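4.2. Redistribution des tâches autour du poste

L'introduction du robot bimanuel n'a supprimé aucun poste sur le site de Cedon pendant la durée de l'enquête. Elle a en revanche modifié la répartition des gestes au sein de l'équipe. Avant l'automatisation, le remplissage des présentoirs était confié à tour de rôle aux opérateurs, par séquences de deux heures. Il était décrit dans les entretiens comme un travail sans difficulté, mais pénible pour les poignets et les épaules. Il servait aussi de moment de récupération après les tâches de contrôle, plus exigeantes pour l'attention. Cette seconde fonction n'apparaissait dans aucun document de l'entreprise et n'a pas été prise en compte lors de la conception du poste.

Les 123 observations recueillies montrent que le temps libéré a été absorbé par trois activités : la préparation des objets avant chaque cycle, la surveillance à distance et la reprise des échecs. La préparation est la plus fréquente. Il faut redresser les canettes, vérifier la position du présentoir et remettre le plan de travail dans un état que le système sait traiter. Les opérateurs parlent de « faire la table », expression absente des consignes de l'intégrateur, Isaksson, qui ne mentionnent qu'une étape de « réinitialisation ».
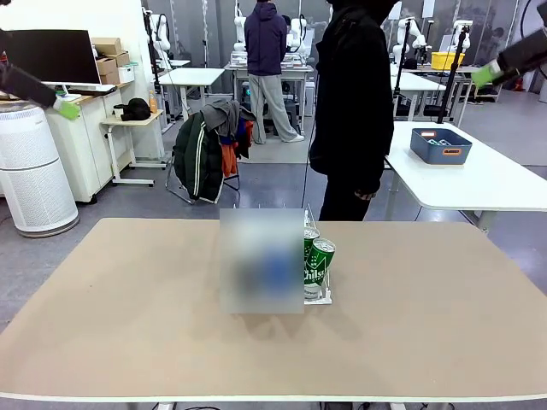
Figure 4. Poste de mise en présentoir : deux canettes vertes dans un support transparent, entre les deux bras du robot à pinces vert clair. À l'arrière-plan, deux personnes et d'autres bras robotisés, blancs.

La surveillance est plus difficile à décrire, car elle ne donne lieu à aucun geste. Les personnes interrogées disent garder « une oreille » sur le robot tout en s'occupant d'un autre poste. Le bruit des moteurs, un arrêt trop long ou le choc d'une canette sur la table suffisent à les faire revenir. Cette compétence s'acquiert en quelques semaines et ne figure pas dans le référentiel de formation. Quatre opérateurs ont demandé qu'elle soit reconnue dans leur fiche de poste – la demande était encore à l'étude en septembre, à la fin du recueil.

La reprise des échecs est l'activité la moins bien acceptée. Le logiciel de supervision Nolell enregistre chaque intervention manuelle comme une interruption de cycle, sans distinguer la canette mal saisie du présentoir mal placé. Plusieurs opérateurs y voient une mesure de leur propre travail et préfèrent attendre que le robot recommence seul, même lorsqu'un geste réglerait le problème. L'encadrement, de son côté, interprète la baisse des interventions comme un progrès technique. Les deux lectures ont coexisté pendant toute l'enquête sans être confrontées en réunion.

Sur le site de Pornholm, équipé du même matériel, la saisie d'un motif est obligatoire depuis l'installation. Le formulaire a été rempli dans 80 % des cas, et les réticences à intervenir y sont nettement moins présentes dans les entretiens. L'écart entre les deux sites ne peut être attribué à ce seul réglage : l'équipe de Pornholm est plus petite et avait participé aux essais. Nous revenons sur ce point dans la section suivante, consacrée aux règles d'intervention et à leur négociation.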